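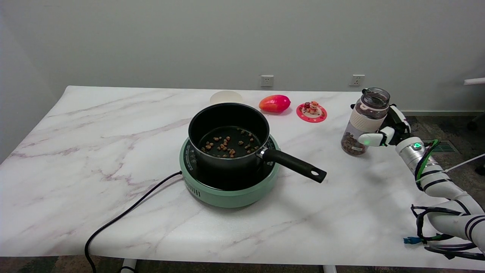 Figure 3.1 A portable induction cooktop set on a table, with a long-handled saucepan in place.

Chapter 3
Cooking on a Single Ring

Last updated: 2022-03-25

We use cookies to keep your place in the chapter. By continuing to read you accept their use.

Many households cook every day on a single ring. Students in halls, older people in sheltered flats and families waiting for a kitchen to be refitted may have no fixed hob at all. A portable induction cooktop allows them to prepare hot food on an ordinary table, provided that the table, the pan and the power supply have been considered beforehand. This chapter deals with each of these in turn.

In Chapter 2 the reader met the gas burner and the electric plate, both of which produce heat outside the pan. An induction cooktop works differently. A coil beneath the top surface sets up a changing magnetic field, and this field causes the base of a suitable pan to grow hot. The surface under the pan is warmed mainly by the pan itself. It may remain hot for some time after the appliance has been switched off and should be treated with care.

The choice of pan therefore matters more than it does with gas. The base must contain a magnetic metal and should be flat. A simple test is to hold a small magnet against it. Many nonstick pans are made of aluminium and will work only if a magnetic layer has been added to the base. Long handles should be turned inwards from the edge of the table, where they are less likely to be caught by a sleeve.

The position of the cord deserves equal attention. In Figure 3.1 the cord crosses the table and loops down over the front edge. Before cooking in a shared room, consider who will pass on that side, and whether the cord could be led towards the wall instead. The ventilation slots of any cooktop must be left clear. Cloths, paper and plastic articles should be kept well away from the pan.

The practical work in this chapter begins with the dry toasting of nuts, seeds and grains. Small quantities are spread over the base of the pan, without oil, and moved frequently over a low heat. Learners should follow the pan maker's advice on heating a nonstick pan with little in it, as the coating may be damaged by high temperatures.

The methods given here were first set out in the Temba course notes of 2006 and have been revised for use in the teaching kitchens at Clurkanport. Learners will need a notebook, a timer and a heatproof bowl to receive the toasted food.

Key terms for this chapter: induction, coil, magnetic base, residual heat, dry toasting.

Related items
Chapter 2: Gas Burners and Electric Plates
Chapter 4: Boiling, Simmering and Steaming
Akent Workbook: Table-Top Cooking
Wustex Teaching Notes: Care of Nonstick Pans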